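3. Table Surfaces and the Shared Meal in Small Dwellings

3.1 Background to the household survey

The Zundo Household Study began as a review of furniture kept in small rented dwellings in the Rikgate district. The first round of visits took place in May. The study team recorded the size and placement of the main table in each of 889 dwellings and asked one adult in each household to keep a diary of its use. Diaries ran for 11 days. This section reports on the dwellings in which the main table was the only table, and on how residents divided its surface between eating, paid work, schoolwork and storage.

Earlier work on the district treated the dining table as a fixed object with a fixed purpose. The diaries do not support that view. In most homes the table changed use several times between breakfast and bedtime, and the changes followed a regular order that residents could describe without checking their notes. Papers were moved to one end before the evening meal and moved back afterward. Bowls and cups stayed out longer than plates. Several respondents wrote that one bowl was left on the table all day, holding fruit, keys or mail, and that it was lifted off only when every seat was needed.

3.2 Placement and reach

Placement was recorded under three headings: against a wall, in a corner, or standing free. Tables standing free were used by more people at once, but they were also more likely to be pushed aside at night to make floor space for bedding. Residents of dwellings with a free-standing table described the near edge as the working side and left the far edge for things not needed at that hour. A rectangular wooden table with a bowl toward its left side (Figure 1) gives the general arrangement.
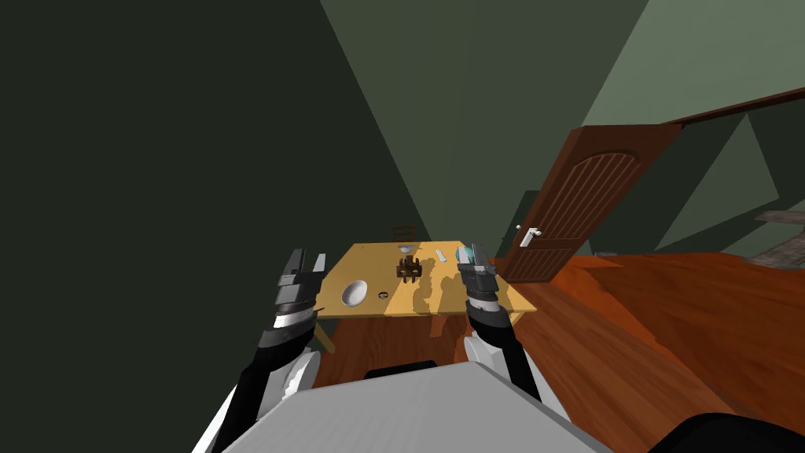 Figure 1. Rectangular table with a light-wood top, computer rendering. The bowl is white and oval; a small teal-blue object is at the right.

Hendriks
Lead Author, Domestic Space Program, Prernomton Institute

Reach was measured from the seat each respondent named as his or her own. Objects kept beyond easy reach were seldom used during a meal, even when they had been put out for that purpose. Salt, bread and water were the main exceptions, and they were passed from hand to hand. In households with children, the items passed most often were placed at the end farthest from the youngest child, a habit that adults explained by reference to spills.

Table height showed little variation and was dropped from the analysis. Surface finish was kept. Respondents with unpainted wooden tops reported more wiping and more use of cloths and mats than respondents with painted tops. They also reported a stronger wish to keep the table when moving to a new address. The diaries give no single explanation for this. Some entries mention cost, and others mention a relative from whom the table had come.

3.3 Limits of the diary method

The diary asked for an entry at each change of use. Entries became shorter as the days passed, and short changes, such as clearing a corner to sign a form, were probably missed. A follow-up form was sent to 200 households, and 50 of these forms came back too incomplete to be coded. The remaining forms agreed with the diaries on the order of daily uses but gave longer times for meals. The team has kept the diary times in all tables and reports the form times separately in the appendix.

The survey did not cover shared kitchens, dwellings above shops, or households that had moved in during the month of the visits. Findings should not be applied to these groups. A second round, with a simpler diary and a floor plan to be filled in by the resident, is being prepared for the same district.

Print this section | E-mail this section

Related items
Seating and Storage in One-Room Homes
The Rikgate Floor Plan Collection: Guide for Readers
Zundo Household Study: Diary Form and Coding Rules
Where Meals Are Eaten When There Is No Table
Moving House and the Furniture Left Behind

Contact the Domestic Space Program | Copyright Prernomton Institute. All rights reserved. | Back to top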